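She Packs Lunch for a Whole Floor, and She Does It on a Cutting Mat

I got to Kasavthorpe at 7 in the morning, which I don't recommend unless somebody is feeding you. Luckily somebody was! The woman behind Yimer, the little snack counter that supplies half the workshops on the street, had promised me breakfast if I'd let her keep working while we talked. She doesn't sit down much. She asked me not to print her name ("put the food in, leave me out"), so I haven't.

We started with the dough, as you'd expect. She makes it the night before, lets it rest in the fridge, and fries in small batches.

"People want to rush it," she told me. "They crank up the heat and then they get brown outside and raw inside. I did that for a year. I ate a lot of my own mistakes."

Last month she sold 1,373 pieces, a number she knows because she writes every order in a spiral notebook. Her goal is 2,000 by May. I asked what happens if she gets there and she laughed and said she'd need a bigger fryer and a new back.

She used to do the books at Jalteo, a flooring wholesaler, and she started bringing snacks in for coworkers. Then Vovico, a print shop two doors down, asked if she'd do a tray for them too. That first tray paid her $300 and she spent all of it on flour, oil and bowls.

Oh, the bowls. I have to tell you about the bowls. She can't stand takeout boxes (they steam everything soggy, and I agree with her), so she carries the food over in real bowls and sets them down wherever there's a clear spot. Desks, shelves, workbenches, she isn't picky.

"The pink one is my favorite," she said. "It's a happy color. You put something golden in there and people walk over before you even call them."

I tagged along on the delivery round, and she was right about the walking over.
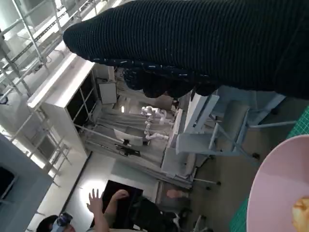

I asked if she ever minds that her food gets eaten standing up, between jobs, by people thinking about something else. She thought about that for a good while.

"No, I like it," she said. "A dining room makes people polite. At a workbench they just grab one, and I can tell from the first bite if I got the salt right."

She goes back for the bowls in the afternoon, washes them by hand and stacks them by her door for the next morning. I tried to get the recipe for the filling out of her three different ways. She gave me a bag to take home instead, and I ate two of them on the bus.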